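Can the robot make dinner yet? Speaker notes
Nandi Naidoo, evening session, Wednesday

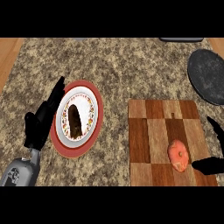 Opening (2 minutes, do not run over)

Good evening. I leave this first slide on the screen while people sit down. It is a kitchen counter in simulation, with two black robot hands, a plate on the left and a checkered cutting board on the right. One of the hands is very near to the orange-red fruit on the board. Ask the room: who thinks this is an easy job? Wait for the hands to go up. Usually many people say easy.

Then say: put the fruit on a plate. A child of three years can do it. I have worked on this kind of task for two winters and I still do not call it easy.

Who I am

Keep short. I work at Flosari, on testing. I do not build the arms and I do not train the models. My job is to say if the thing works, and mostly I am the person who brings bad news to the Thursday people. (Skip this joke if the room is cold.)

Thank Édgar Quispe for the invitation and for correcting my slides.

What we mean by a chore

Please say this slowly, it is the main part of the talk.

A chore has a beginning, a middle and an end. "Pick up the fruit" is a piece of a chore. "Clear the counter before the guests come" is a chore. In the second one you must decide what belongs on the counter, what is food and what is dirty, and when you are finished. When somebody shows a video of a robot and says it does housework, look which of the two it is.

At Flosari we wrote a list of 32 kitchen tasks, all of them ordinary. Carry a plate, wipe a spill, close a drawer with the hip if both hands are full (we removed this one later, our robot has no hip). In simulation the best policy we have finishes 13 of them in a way that I would accept at home. The other ones fail, or they finish so late that the soup is cold.

Why round things are difficult

Go back to the first slide with the remote. Point at the fruit.

A round thing rolls when you touch it from one side only. A person feels the first touch and changes the fingers without thinking. Our hands in simulation get a contact value, but the value is cleaner than real life. The friction of a fruit skin is a number that one of us typed in. If the number is too kind, the robot learns a lazy grasp, and on the real fruit the lazy grasp does not hold.

Mention also the edge of the cutting board. The fingers come from the side and they must not push the board along the counter. For testing we count a moved board as half failure. There was a long discussion about this and I lost it, I wanted full failure.

Two hands

People ask always why two hands. Answer: because one hand holds and the other works. You hold the bowl and stir. But the second hand is also one more thing that can hit a plate. In our runs, many of the broken plates come from the hand that had nothing to do at this moment. We now teach the waiting hand where to wait. It sounds like a small thing. It took from spring until November.

The shop floor

Here I change the subject to Jurov, the packing line. Show slide 5.

On the line the robot does 160 picks in one hour, the same box, the same height, the same light. It does not get tired and the team there is happy with it. But when a box arrives open, a person comes. So for the question "can machines do shop-floor chores", my answer is yes for the part that repeats, and for the open box, no.

A home has many open boxes.

What I believe for now

Say that this is my opinion and not the opinion of the company.

Carrying things from one place to another in one kitchen that the robot knows: I think we are close. Washing by hand, glass and knives: far. Cooking for a family: I do not make a prediction, I made one before and my colleagues at Slanina still have it on the wall.

Questions which may come

Price. I do not know the price. Do not guess.

Safety with children. Say that we test with no people inside the reach of the arms, and that I would not change this today.

Is simulation cheating? No, we use it to fail cheaply, and then we repeat on the real counter. Give the example with the wet sponge if there is time.

Leave the last slide with the contact address open. Return the clicker to Édgar.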